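Garage Robot, Part 4: Still in the Simulator

December 27, 2022

So the holidays happened, I ate far too much, and I finally got some hours in on the arm again. Quick recap if you're new: I'm building a little workcell in the garage that will hold small parts in a fixture while I do things to them with both hands free. The project is called Lukik (the name of a folder I made at midnight and never changed). I don't have the table bolted down yet, so for now the whole thing lives in simulation, where I can drive the gripper into stuff and it costs me nothing.

I rebuilt the room first. It didn't need a tool board or a cart, I know, but I like looking at a place that feels like a workshop while I'm debugging!

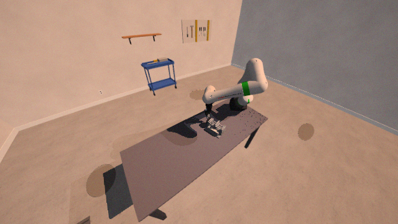

The virtual garage, much tidier than the real one.

The real headache this month was the approach. I want the gripper to come down straight next to the fixture with the fingers vertical, and my first planner kept taking these big swoopy detours to get there. I spent two evenings blaming the planner before I noticed I'd typed the fixture height in centimeters in one file and millimeters in another. Yep. After that I wrote a tiny script that checks every dimension before a run, and I'm a little embarrassed at how often it complains.

I also moved the arm's base all the way to one end of the table. That leaves a long stretch of open surface for parts bins later, and I won't be leaning over the arm every time I want to set down a coffee.

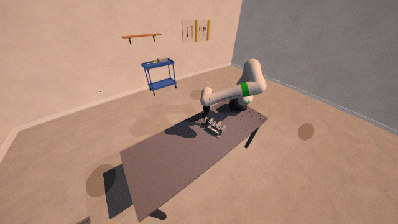
Gripper down by the fixture, lots of table left over.

Then came tuning. I ran 122 approaches overnight with small random offsets on the fixture position and logged where the fingertips ended up. Most were fine. 10 were bad enough that I'd have heard a crunch in real life, and nearly all of those had the fixture turned farther than I'd ever put it by hand, so I'm going to clamp that range and move on with my life.
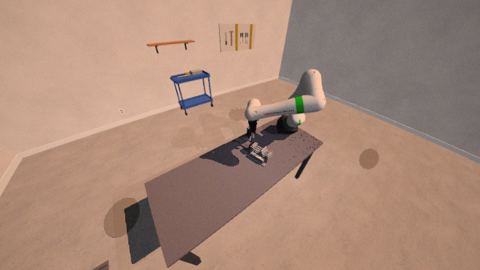
Degefa left a comment on my last post saying I should stop randomizing the position so much and just put two dowel pins in the real table, and then the fixture can only go on one way. Which, okay, fair! I do like that a lot. I'd still keep some offset in the sim for sloppy drilling, and my drilling is very sloppy, but pins are going on the shopping list.

The other thing I've been fiddling with is camera views. One angle hides a lot, and I kept thinking the fingers were lined up when I only had the view from one side to go on. Now I check from a second spot before I believe anything.

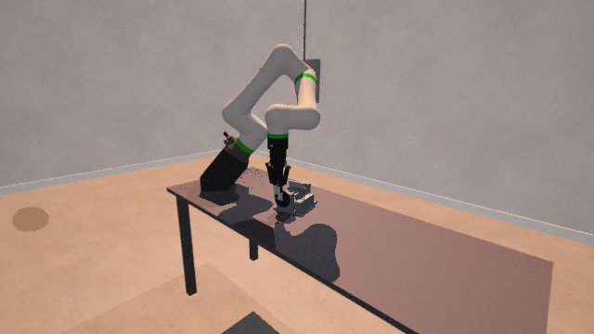 It slows me down a bit, but I've caught 4 mistakes that way already, including one where I had the fixture's origin on the wrong corner. I saved the views as presets so I can flip between them with one key, and I should have done that back in July.

Next up is the real table. I've got the top cut and the legs are sitting in the hallway, where everyone in the house has tripped on them. If the holes line up I'll post the drilling template, and if they don't I'll post that too, plus whatever I end up using to fill them.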